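**Disard pauses bed-making trials after a gripper fault — and here's what we know so far**

Hi all, Sieglinde Wiegand here from Disard. I usually get to write these when something goes well, so bear with me, this one is a bit different!

On Thursday we stopped all bed-making trials with Dilusis, our two-handed gripper system for household chores. During a sheet-smoothing run, the right-hand jaws closed on a fold of fabric and stayed closed after the release command went out. The operator hit the stop button, the power to the fingers dropped, and the jaws still held on for 6 seconds before they let go. No one was hurt. The sheet got a small tear (it was an old one of mine, so I've had my sulk and moved on).

Six seconds may not sound like much. But we tell everyone who works with Dilusis that the jaws open within two, and on Thursday they didn't. So we stopped, and we told our trial partners at Hamann the same afternoon.

Analyn Layug runs our safety testing, and she and I spent most of the next day going through the logs. We found that the release command arrived just fine. The trouble seems to sit in the return spring, which we changed to a softer one in April to make the grip kinder to thin cotton. With a thick fold bunched up in the jaws, the softer spring can be too weak to push them open again. We haven't proved that yet — Analyn would like me to say so twice, so I'm saying it again: we haven't proved it yet.
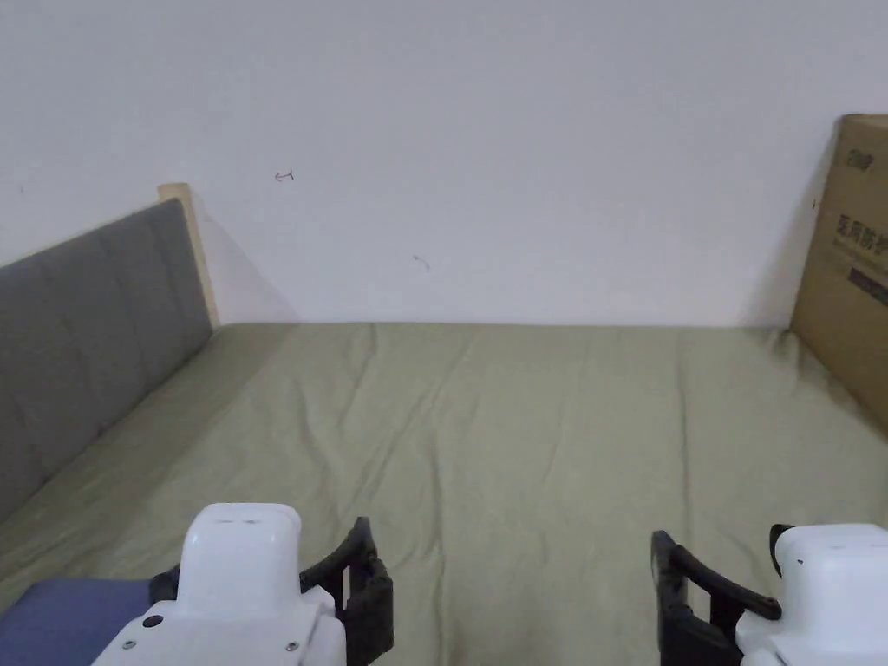
*Dilusis grippers, jaws open, over a fitted sheet on the trial bed. Photo: Disard*

"I signed off on that spring," Analyn told me when I asked her for something I could quote. "We tested it on flat sheets and never on bunched ones. That's a gap in my test plan and I'm fixing it."

What happens now? We're refitting the old spring on every pair we have, and then we'll do roughly 40 grip-and-release runs on bunched fabric, with the jaws powered off partway through each one. Hamann will have its own person in the room for those. If a single run goes over the limit, the trials stay paused, and I'll be back here telling you about it.

Our other project, Sisa, uses a different hand with no return spring at all, so that work carries on as planned.

If you've used Dilusis with us and ever felt the jaws were slow to open, please tell us, even if it seemed too small to mention. You can reach me or Analyn through the Disard press office, and we'll share the test results with anyone who asks.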